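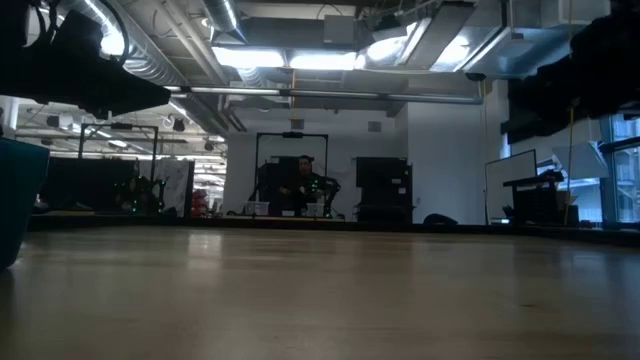 What Are All Those Pipes on the Ceiling?

In a bedroom or a living room, the ceiling is usually flat and plain. Big workrooms are often different. Look up and you may see metal tubes, long pipes, beams and rows of lights. Builders call this an exposed ceiling. "Exposed" means you can see the parts that are hidden in most homes.

The big round tubes

The wide metal tubes are called ducts. You say it like "ducks" with a T near the end. A duct is a tunnel for air. A fan pushes air into one end, and the air travels along the duct until it comes out through an opening.

The wide silver duct on the left side of the room is a spiral duct. It is made from a long, flat strip of metal. A machine winds the strip around and around, the way a paper straw is made, and locks the edges together. The line where the edges meet is called a seam. It makes the tube stiff, so it keeps its round shape.

Ducts can't always go straight. They have to get past beams, lights and other ducts. That is why some of them slope or curve. The second round duct in this room bends downward.

The long gray pipe

A pipe is usually thinner than a duct. One long gray pipe runs across this room to the wall. You can't tell what a pipe carries just by looking at its color. Pipes in big buildings can hold:

water for sinks and bathrooms
water for fire sprinklers
hot water for heating
electric wires

Workers often put labels on pipes so that the next person who fixes them knows what is inside.

The lights

The bright white rectangles are fluorescent lights. A fluorescent light has a glass tube with gas in it. When electricity goes through the gas, it makes a kind of light that people can't see. A white powder on the inside of the glass takes in that light and glows.

A large room needs many lights. If there were only one, the far end would be dim. Lights in rows spread the brightness out.

Why does the table look patchy?

Find the pale, blurry patches on the wooden tabletop. They are reflections of the lights overhead. The table has a glossy finish, so it sends some of the light back to your eyes. It is not as smooth as a mirror, and that makes the reflections fuzzy. The streaks in the wood are called grain. Grain comes from the way a tree grows.

Why leave a ceiling open?

It is easier to fix a duct when you can see it. An open ceiling also makes a room taller, and there is no extra ceiling to build. One problem is noise. Hard metal and concrete bounce sound around, so a big open room can be loud.

Try it yourself

Next time you are in a large store, a gym or a library, look up. Can you find a duct? Follow it with your eyes and see where it goes. Then draw a map of the ceiling. Use thick lines for ducts, thin lines for pipes and boxes for lights.

Words to know

Duct: a tunnel that carries air
Seam: a line where two edges join
Grain: the pattern of lines in wood
Reflection: light that bounces off a surface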